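Cloltora: a robot arm you can teach at home or at school

What is Cloltora?

Cloltora is a kit for children from nine years old who want to learn how robot arms work. It is made by a small company called Nasorska. In the box you find a real small arm, which you build with screws, and a card with a code. The code opens a program for your computer. In this program there is a room, and in the room there is an arm that you can move.

Why do you need an arm in the computer?

A new robot makes many mistakes. It pushes things, it drops things, and sometimes it hits the table. In the computer this is not a problem. You press one key and everything goes back to its place. Engineers do the same with big robots. They call it simulation. It means that the computer makes a copy of the world and calculates how the things in it will move.

What is on the table?

The program has 40 tasks. In the first ones you have only one cube. Later there are more things, and they have different shapes. A cube is quite easy, for its sides are flat. A long thin stick is more difficult: if you take it at one end, the other end wants to go down. The arm must come from above, slowly, and close its gripper in a good place. The gripper is the hand of the robot.
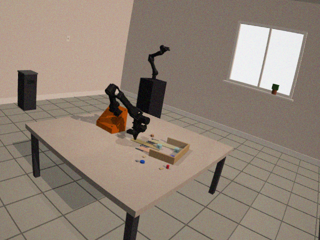 How do you give orders to the arm?

You put colored blocks of words in a line on the screen. One block says "go down", another says "close". The arm reads them from the first to the last. If you forget "close", it will go up again with nothing in its hand, and it will not know that something is wrong. A robot does only what is in the line.

When the line works well in the computer, you can send it to the real arm with the cable.

What is good and what is less good?

We like that you can try as many times as you want. The letters on the screen are big and the words are simple. The building part is harder. The kit has 67 pieces, and the smallest screws are difficult to hold, so ask an adult to sit with you for this. The cable is also short. The real arm lifts only light things, for example an eraser.

Where can you try it?

The library in Wasthorpe has 2 kits that children can use in the reading room. The Economou toy shop will sell the kit from September.

21 July 2019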